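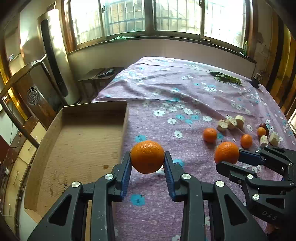

Storing and Cleaning Hired Party Props

Most damage to event props happens between bookings. The notes below cover painted wooden letters, acrylic plinths, sweet jars and table linen.

Painted MDF letters
Store upright on battens, never flat on concrete. The cut edges take up moisture first and swell, so seal any bare edge with two coats of primer before the finish coat. Wipe scuffs with a damp microfibre cloth and a drop of washing-up liquid. Solvent cleaners soften most water-based paints. Keep a labelled 300 ml jar of the finish colour for touching in, and stir it each January even if it has not been opened.

Bulbs and wiring
Unplug and let the lamps cool before packing. Coil the flex in loose loops of the same size and fasten with a hook-and-loop tie. Do not wind it round the letter. Check the plug, flex and lampholders for cracks after every hire. A lamp that flickers when the letter is moved usually has a loose holder - take the letter out of service until it has been repaired.

Acrylic plinths
Dust dry with a soft brush, then wash with lukewarm soapy water. Glass cleaner containing ammonia will craze the surface over time. Fine scratches come out with plastic polish, worked in straight lines. Interleave stacked panels with tissue.

Sweet jars
Wash in hot water, rinse, and leave upside down on a rack for 5 hours with the lids off. Sugar dust sticks in the lid thread, where an old toothbrush will shift it. Rubber seals go in a separate tub.
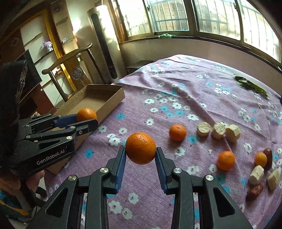 Dimas Kusuma writes that jar seals last longer if they are left out of the dishwasher altogether, and that he replaces his after 20 hires whatever their condition.

Linen
Treat candle wax by chilling it and lifting off what will come away. Press the remainder between sheets of plain paper with a warm iron, changing the paper as it marks. Wash at the temperature on the care label and fold only when fully dry. Roll long table runners on a cardboard tube - folded ones need pressing again at the venue.

Last revised April 24, 2024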